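Tidying robots still slower than doing it yourself, says lounge trial

November 29, 2018
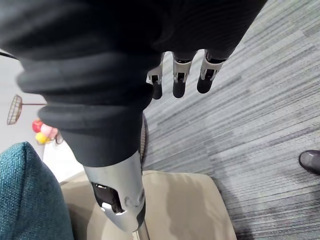
Brundano's view is that the machines are close. Close to what, it was asked, and the answer was a bit longer: close to clearing a sitting room floor without somebody stood over them. Not this Christmas. Maybe not next.

The firm has been running tidying trials since June with Aso, which makes the hands, and put out its first results this morning. Short document, four pages, a lot of it tables. The headline number is 151 attempts at one full tidy of a furnished room. Of those, 132 were finished. That sounds good until you get to the next line, which says "finished" includes runs where a person stepped in to help.

How often did they step in? Report doesn't say. Asked twice. Brundano says a fuller breakdown is coming in the new year.

The job itself is dull on purpose. Pick up what's on the floor, put it where it goes, straighten the seats, don't knock anything over. Silver arm, jointed fingers with black tips, carpet, cushions. The sort of room most people have, more or less.

Cushions are the trouble, apparently. A hard thing with a fixed shape can be gripped the same way every time. A cushion gives, folds, slides off to one side, and then the machine has to look again and start over. Small round things are the other trouble, as they roll off when touched. The report has a whole page on rolling. Socks get half a page. Cables aren't in the trial at all, which will strike anyone who has ever hoovered behind a telly as a bit of a gap.

Speed is the other complaint. A person gets round a room like this in a few minutes and is thinking about tea the whole time. The arm stops, looks, moves a little, stops again. Brundano says slow is the safe setting and it will be turned up later on, once the stopping distances are signed off. No date for that either.

Shops are a different story, or at least a more hopeful one. Ocampo, which runs furniture showrooms, has had similiar kit on its display floors after closing. It wants cushions put back on the right seats and stray stock returned to its basket or shelf. The firm says staff lose a good chunk of the last hour to this and would be glad to see the back of it. No jobs to go, it adds — the hours would move to deliveries.

Whether that holds up is another matter. The shop workers we asked on the way in were mostly unbothered. One said the thing could have the cushions and welcome, but she wanted to see it deal with a Saturday. Another said it had been parked in the stock room more often than out of it.

Cost, then. Nulex, which plans to hire the machines out, has a figure of 3,000 pounds a month for a showroom, servicing included. There is no price for homes and Nulex would not guess at one. For that money a shop could pay for a fair few evening hours from a human being who already knows where evrything goes.

What's next. More rooms, more clutter, and stairs left well alone. Brundano wants to add kitchens, starting with loading a dishwasher, and says plates are easier than they look. Glasses less so. Aso is working on a softer fingertip for fabric and hopes to have it fitted before the second round begins.

Ocampo decides in the spring whether to carry on. It has asked for the number of times a person stepped in before it does.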